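Thread time. The question I get more than any other is whether a robot can tidy up a room yet. I've been reading, visiting and pestering people about this for years, and my answer has moved a lot. Short version: closer than I thought, further than the clips make it look!

I run a small repair shop in Brenside. My chores are dull ones. Parts go back in bins, rags go in the wash, the bench gets swept, the good screwdriver gets found. At home it's the same list with socks. So when I say "chores" I mean putting things where they belong, over and over, all day.

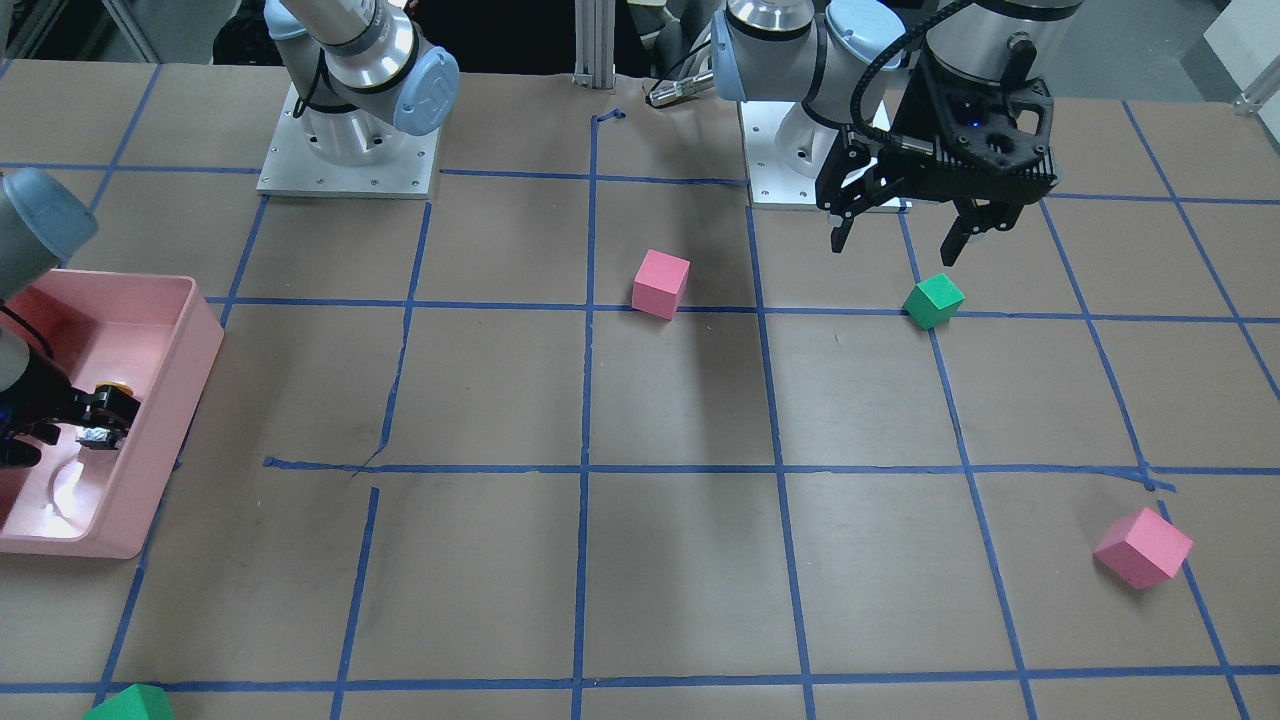

Putting stuff away is the chore I care about most, and it's a much harder job than vacuuming. A vacuum can bump into a chair leg and carry on. Picking up means you have to choose a thing, reach it, close on it with enough squeeze and let go in the right spot. Which is why I love a setup like this one: two arms, a pink bin and some foam cubes on brown paper. Foam is forgiving. You can grab it a bit crooked and nothing breaks. My box of glass fuses would like a word.

People laugh at cubes. I used to! Then I tried writing down every step of clearing my own bench, the way you'd explain it to someone on the phone. I gave up after one drawer. Do I pick up the washer or slide it to the edge first? Which hand? What if the rag is on top of the pliers? I had never once thought about any of it.

Two arms is a big deal, by the way. Try folding a towel one-handed. Try getting the lid off a jar, or holding a trash bag open while you fill it. Half of housework is one hand holding the thing still for the other hand.

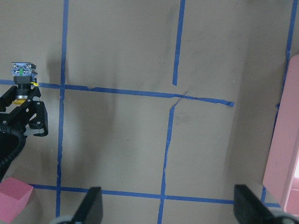 The other big deal is where the machine gets to look from. From up high you see the whole job but lose the last inch, when the fingers are in the way. From down at the wrist you get that last inch and not much else. I do this myself with tiny screws: lean back, lean in, lean back again. I like that the machines are ending up with the same habit.

OK, scorecard, as of 27 April 2025. This is one shop owner's opinion and I'm happy to argue about it.

Floors: yes. Mine gets done every night and I've stopped noticing.

Sorting soft, chunky things into a bin: I'd say yes on a tidy table, maybe on a messy one.

Laundry: some folding, slowly, if you hand it a flat-ish shirt. Finding the sock inside the pant leg, no.

Dishes: loading plates, sometimes. Scrubbing the pan you left overnight, no way.

My workbench: not yet. I would give it 5 minutes before something rolled under the fridge.

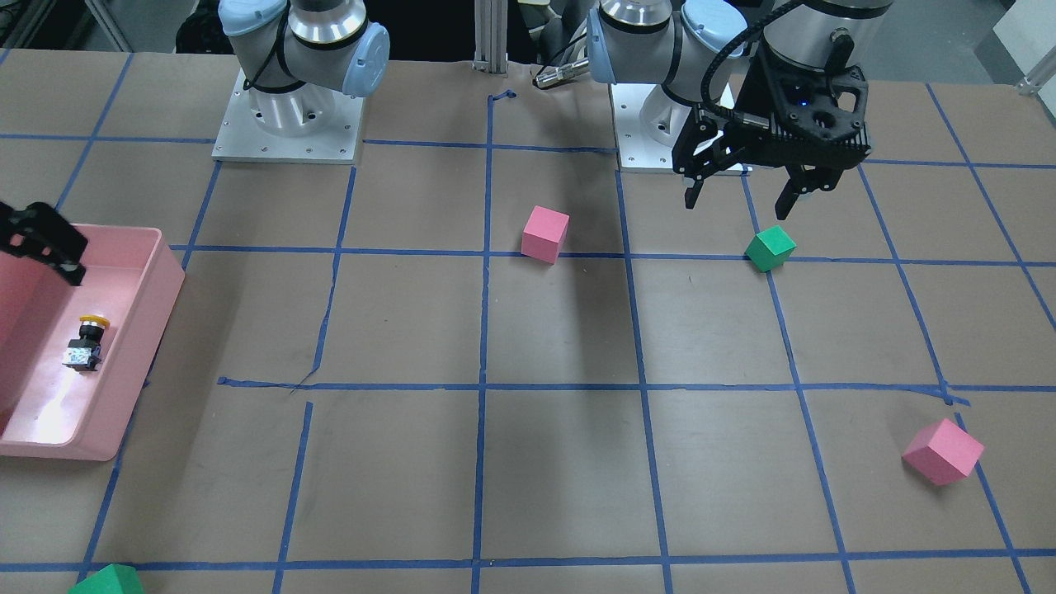

Speed is the part I worry about least. If a machine took 4 hours to clear the kitchen while I slept, I'd be thrilled. What I need is to come down in the morning and find it done, with no cup on the floor. Getting it right 20 times in a row is nice. I want 100, and then I want it again in a different kitchen with different cups.

Someone at the Skalthorpe makers' fair asked me if I'd trust one near my customers' stuff. For the odd jobs, sure. Empty boxes, packing foam, clean rags. I'd start there tomorrow and be delighted. For a phone with its back off, I'll keep using my own hands for a good while.

If you work in a shop or a kitchen or a laundry, reply with the one chore you'd hand over first. Be specific, please! "Cleaning" is too big. "Getting the little sticky labels off returned crates" is perfect, and yes, that one's mine.

I'm collecting the answers and I'll post the list in August.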